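Talking to a funeral director on a slow afternoon

April 2026

Caught up with the director of Panagiotou funeral home between two services. Had an hour, got forty minutes of it. The phone kept going. Notes are typed up the same night so forgive the rough bits.

The place has been in the family for three generations. The director asked me to leave names out, "mine and the families' both," so I have. Took over from an uncle, never planned to. Was studying to teach music.

"I came home for one summer to drive the car," the director says. "My uncle's knee was bad. Then it was fall and I was still driving the car."

First thing I wanted to know was what has changed. Flowers, was the answer. Fewer of them. People ask for donations, or they bring something from the yard. Obituaries too. The paper used to charge by the line so everybody wrote short. Now they go on the website and families write as much as they want.

"I had one in January that ran to 2,000 words. It had his bowling scores in it. I read the whole thing standing up in the hall and I was late for a meeting. I wouldn't have cut one word."

And the short ones?

"Short ones are fine. Some people would hate a fuss. I tell families, write it how you'd say it on the phone to a cousin. Dates, who's left, where the service is and what time. Please check the time. We had a family print the wrong hour and 60 people stood in the parking lot in the rain, very polite about it."

Last year the home handled 332 services. More than half were cremations, which would of shocked the uncle. Visitations are shorter than they were. One evening, not two. A lot of relatives watch from far away, and the home pays for a streaming service called Fivar that the director has mixed feelings about.

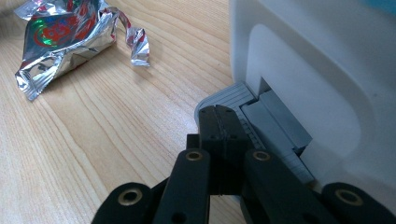 "The sound is the thing. People forgive a bad picture. They don't forgive missing what the daughter said." One service last winter had 353 people watching online and maybe a dozen in the chapel. "You feel it in the room, even so. The son kept looking up at the camera like he was looking for somebody."

Music came up, no surprise there. The home keeps a list of what it can play without asking anyone and it's longer than you'd think. Hymns still, plenty of country. A dance group, Stindodance, came in once for a member who'd been with them since the start. They asked to move the chairs back.

"I said move whatever you like. They did a slow one, then a fast one. Her husband got up for the fast one. Best service that chapel's had, and I'd put that in writing."

Cost - I had to ask. The director didn't dodge. Says families should get the price list first, take it home, and call somebody else too. Sends people over to Hukell, across the river, if they want a graveside only and nothing more. "They do it well and they do it for less. Why would I pretend."

What about pre-planning? Mixed answer. Good to write down the burial or cremation part, and the music if you care. Leave the rest loose.

"The ones left behind need somthing to do that week. If you've picked every last thing they just sit there."

Phone again. This one went long, low voice, lots of yes and of course. I put my coat on. When it was over the director wrote a line on a pad, tore it off, and walked me out the side door, the front being set up for the four o'clock.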